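Moving the backups off the old disk

Sunday, May 10, 2020

The backup disk in the hall closet reached 400 GB this week, with 362 GB of that taken up by files I already had somewhere else. The cause was my own script. It compared files by modified time, and the copy step reset the modified time, so every run treated the whole photo folder as new. I had been keeping full copies since last July without noticing.

I looked at two replacements, Penry and Munance. Munance has the nicer restore screen, but it keeps its index in a single file and rebuilds it from scratch after a crash. Penry splits the index by folder. It also hashes blocks instead of whole files, so renaming a directory costs almost nothing on the next run. I went with Penry.

Settings, for my own reference:

Block size left at the default. Larger blocks made the index smaller but did nothing for the total.
Compression on for documents, off for photos and video.
Nightly run at 2, after the mail sync has finished.
Cache directories excluded by name. The pattern has to end in a slash or it is ignored, and there is no warning in the log.

The first run to the new disk took 58 minutes over the cable. Later runs are short enough that I have stopped watching them. I restored one folder to a scratch directory and compared checksums against the source – no differences.

The old disk stays as it is until I have gone through the Winberg folder by hand. Some of the scans in there exist in two versions with the same name, and I don't trust a tool to pick between them. The machine named Anden is still on the old script, with the copy step fixed to preserve times. I'll move it over when I next have to reboot it. 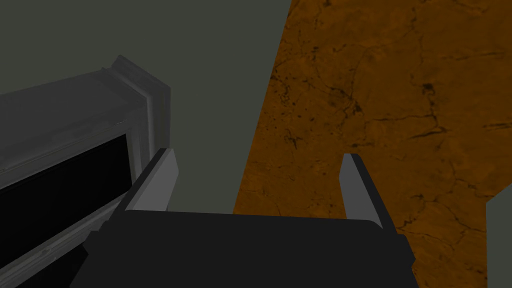
Render with a gripper, fingers open.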